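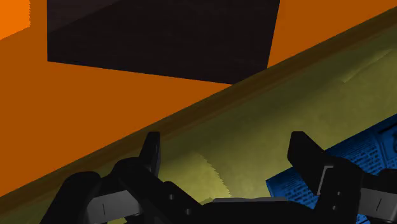
Tuesday, late — sim bench, wrist view

Got the wrist camera going in the simulator tonight, before the real arm has so much as a table to stand on. Dimas Wijaya's gripper model loads with both fingers where they should be, and I can open it as wide as I like without a link flying off into space (last week's version did that every single time, and it was pretty funny the first two times).

The counter is a horrible mustard green and the wall is orange. I'm leaving them. Ross wants me to match the shop colors and I told him he can do that himself when he's done with the Manik power supply.

Things to sort out before I forget:

The view is too tight. Fingers take up the whole bottom of it, and the blue sheet with the print on it runs right out of view on one side. For picking up paper I want to see at least two edges of the sheet. Going to pull the camera mount back 18 mm in the model and try again. If that works I'll reprint the real bracket to match. If it doesn't, I'll tip the camera up 5 degrees first and see, but I'd rather not, it messes up the calibration we did in November.

The right finger is sitting over the corner of the sheet, and that's the one I care about. My plan is to come down just inside the corner, drag toward the palm so the paper buckles a little, then close. Dimas thinks the paper will slide and never buckle. He may be right! Paper in the sim is a stiff slab for now anyway, so this is one for the real bench.

Lighting — there's a pale yellow patch on the counter between the fingers with a ragged border. I don't know if that's the texture or the shadow settings. Turn shadows off and check, before I waste an evening on it.

Ran 50 random start poses overnight on the Dalgleish box with the old mount. The log is 1,799 lines and I've read maybe the top of it. Ross Kinnear, if you're reading this, it's in the Tisel folder and you're welcome to it.

Still need: longer screws for the finger plates, a second USB cable, and somebody to say yes or no on the shelf space over at Bollorby. I'll call them in the morning.

Stopped at 11:40. Mount change is saved but not run yet.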